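Media and Society, Handout 9
Topic: how celebrity news is made

In the last lecture we spoke about the fan magazines of the studio time. Now we go to the weekly gossip press and its readers. Please read chapter four before the seminar, and bring your notes on the Multhorpe article.

1. The source
Most stories begin with a "close friend". Sometimes this friend is the publicist of the star. When you read such a sentence, ask who gains from it.

2. The denial
A denial is also a story. The magazine Flarkadetti printed 188 items on one television couple in one year, and 60 of them were only denials of earlier items. I ask you to think what this means for the word "news".

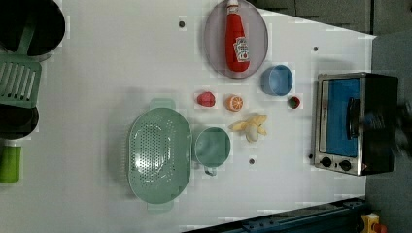
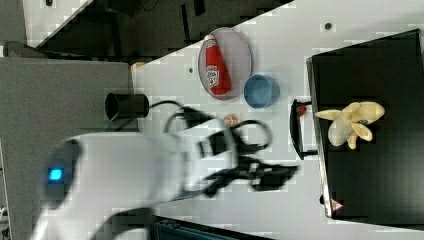 3. The reader
In the Tunum survey, 496 readers were asked if they believe what they read. Many answered that they do not, but they enjoy to discuss it with colleagues. D'Amico calls this "playing reading". The term is useful, but it is weak for readers who are very young, and we will come back to this in September with the second part of the course.

For the seminar
Choose one item about a famous person and mark every verb which hides the source ("is said", "was seen"). Write one page. Do not choose an item about a court case.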